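I got an early look at the Lovwood repair library before it opens in April, and I'm pretty excited – our side of town has needed one of these for ages! It's going into the old Verkley shoe store, and members can borrow up to 200 tools, from clamps to a belt sander (I have my eye on that one).

Brisa Zavala, who runs the place, told me her waiting list already has 1,000 names on it, and she hasn't even put a sign out front yet.
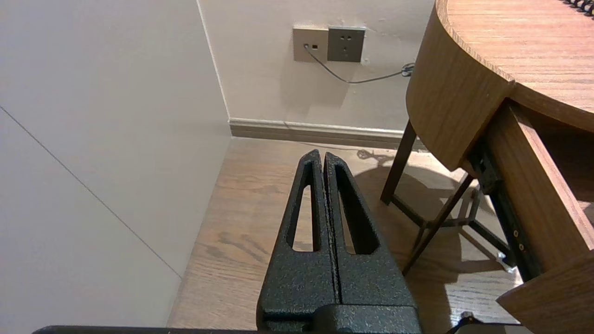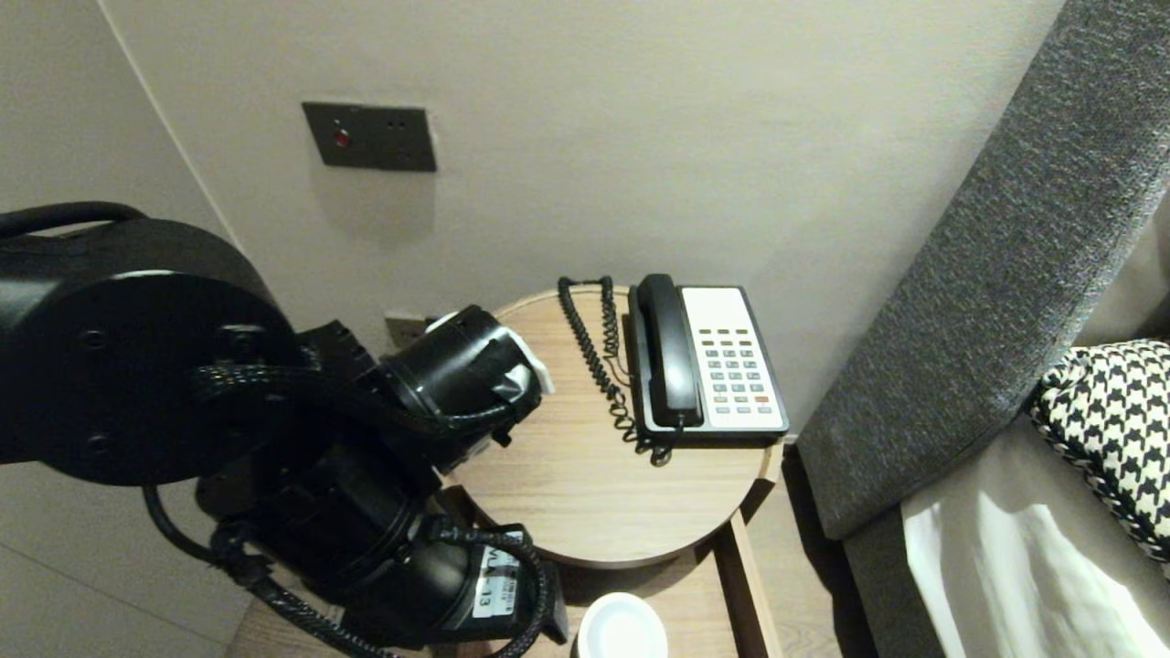
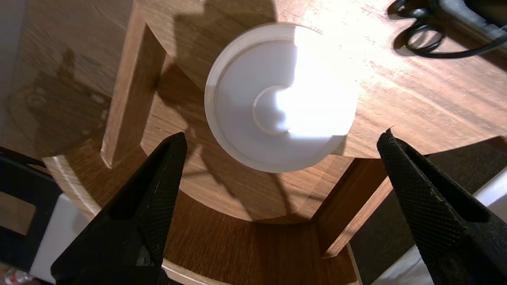 Round side table, wood top, in the second and third photos.

So how long can you keep a tool? Three weeks, and you can renew once if there's no one waiting for it.

Membership is free for the first year, and after that you pay what you can. I signed up on the spot, then went home and made a list of everything in my house that wobbles. It's a long list. Sign-up sheets are at the front desk, and you'll need something with your address on it.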